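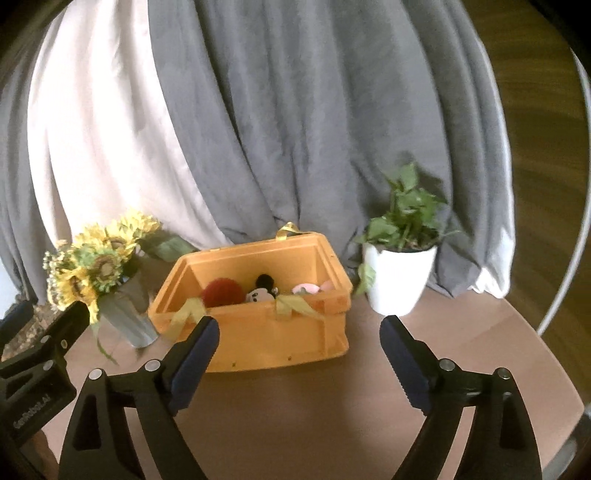 **Flitville playroom group: minutes, February**

Present: Rimantas Lill (chair), four parents, one from the Yadav room.
Apologies: none received.

**1. Last minutes**
Agreed, with one correction: the shelf order was for 26 labels, not 42.

**2. Toy bins**
The orange bin with the yellow ribbons was discussed. It will be the soft toy bin from now on. Small toys, such as the white one with black spots, get lost under bigger things and should go in last. Ribbons to stay for the open afternoon and come off afterwards, as the long ends get pulled. Other bins will be left plain.

**3. Table and flowers**
Sunflowers in the grey vase were liked. Two people felt a vase should not share a table with toys when children are in. Agreed to move it to the window sill before doors open. RL to do this.

**4. Tidying**
Bins to be emptied and wiped at the end of each month. Worn toys go in the Iltis bag by the door.

**5. Leaflets**
Quote for 1000 is too many. Ask for a smaller run.

**6. Any other business**
Key to the side cupboard is still missing.

Meeting closed at 3 pm. Next meeting in the same room.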